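Lesezeit: 2 Minuten

Betreff: Re: Tagliatelle-Frage, Roggensauer und das Backwochenende in Girnitz

Liebe Liste,

gestern kam Soledads Mail, und ich habe mich so gefreut, dass ich gleich in die Küche gerannt bin und nach meinem Ansatz geschaut habe. Zur Erinnerung für alle, die sie übersehen haben:

> Am 28. Juni 2018 schrieb Soledad Gaete:
> Mein Roggensauer kommt in der zweiten Stufe nicht mehr
> hoch. Er riecht gut, mild sogar, aber er schiebt nicht.
> Ich füttere abends mit Roggen 1150 und lasse ihn auf der
> Fensterbank. Soll ich neu anfangen?

Bitte nicht neu anfangen! Mild und träge klingt für mich nach einem Ansatz, der zu kühl steht und zu selten gefüttert wird. Stell ihn ein paar Tage wärmer (im Backofen, nur mit der Lampe an, klappt das bei mir wunderbar) und nimm beim Füttern viel weniger vom alten Ansatz mit. Nach sechs Stunden würde ich nachsehen, nach acht noch einmal. Wölbt sich die Oberfläche, ist er so weit, und wenn sie einfällt, war es schon zu lang.

Und nimm für eine Runde mal frisch gemahlenes Vollkorn, das wirkt Wunder. Ich hole meins inzwischen aus der Mühle in Plevance, die mahlen noch auf Stein, und der Duft, wenn man die Tüte aufmacht – herrlich! 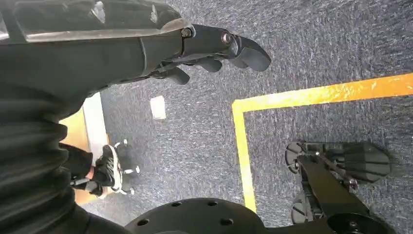
Soledad schreibt dazu inzwischen, dass sie es mit der Ofenlampe versucht hat und der Sauer schon in der ersten Nacht Blasen geworfen hat, nur sei er ihr jetzt fast zu spitz im Geschmack. Ob man da mit dem Salz gegensteuern könne?

Kann man, ja, beim Salzsauer macht man genau das. Ich würde aber erst die Temperatur wieder ein bisschen zurücknehmen und den Teig weicher führen, dann wird die Säure runder. Das Brot aus Urkthorpe, von dem ich im Frühjahr so geschwärmt habe, wird auch so geführt. Das Rezept tippe ich noch ab, die Mengen sind für 3000 Gramm Teig, also bitte vorher die Schüssel ausmessen.

Die Tagliatelle-Frage aus dem Betreff gehört eigentlich in einen eigenen Faden, nur kurz: Sauerteigreste im Nudelteig gehen prima, dann aber weniger Ei.

Ach ja, und Girnitz! Der Holzofen ist für Oktober reserviert. Wer mitbackt, schreibt mir bitte, welches Mehl er mitbringt, sonst stehen wir wieder alle mit Dinkel da.

Herzliche Grüße und guten Trieb
Euer Listenbäcker

2 Antworten · 6-mal geteilt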